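September, 8:40 am, shop notebook

Okay, Nikstead sound walk, second go at it. Last time I had the kids stopping too often and by the creek they were done with me. Milagros Grajales said the same thing (nicer than I would have) and wants fewer stops and more wandering. So I'm cutting it to 3 listening stops: the gate, the footbridge, and the big fallen log. Everything between those is just walking and ears open.

The cards. I printed 52 on the plain stock and the first batch curled in the damp grass, so they're going on the heavier stuff and getting a hole punched in the corner for yarn. Words only on one side, little drawings on the other for the kids who aren't reading yet. Current list: something buzzing, something that drips, a bird that repeats itself, leaves under your own shoes, a sound from far off, a sound you can make with a stick. I took out "frog" because we got zero frogs and one very sad five-year-old. Might put it back for spring!

Tried the sit-still minute on myself out behind the parking lot. A whole minute is long! I heard a truck, a crow, my own jacket, another truck. Going to start the little ones at 30 seconds and see if they ask for more. The older group can do the full minute with eyes shut and point at whatever they hear, which I love because then they all peek to see where everybody else is pointing.
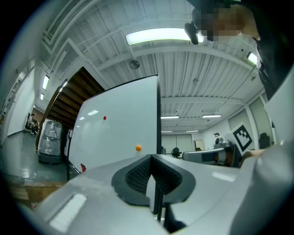
By the whiteboard, small red ball and small orange ball.

Yarn: there should be 300 feet left on the Mamani spool but I didn't measure, I just read the label and hoped. Need enough for wrist loops plus the boundary line at the creek. Milagros would rather have the boundary in flagging tape so it shows up against the brush. She's right, yarn disappears in there. Ask her if the Femus bin still has the pink roll.

Ear cones: construction paper was too floppy, cereal box card holds up fine. Cut a quarter circle, roll, tape twice. I did a few with the small end too narrow and they poke, so leave the opening wide and fold the edge over. The kids can decorate them before we head out, and that also takes care of the ten minutes when half the families are still hunting for a parking spot.

Pokus handout still has the old meeting place on it. Fix before copying!! Also add "long pants" and "bring a snack you can eat quietly," which made me laugh when I wrote it but I do mean it, the chip bags were louder than the creek.

To sort out: who walks at the back, whether strollers can get over the footbridge (the step on the far side looked high to me), rain plan. Rain might be the best one for sounds, really. Ask Milagros about ponchos.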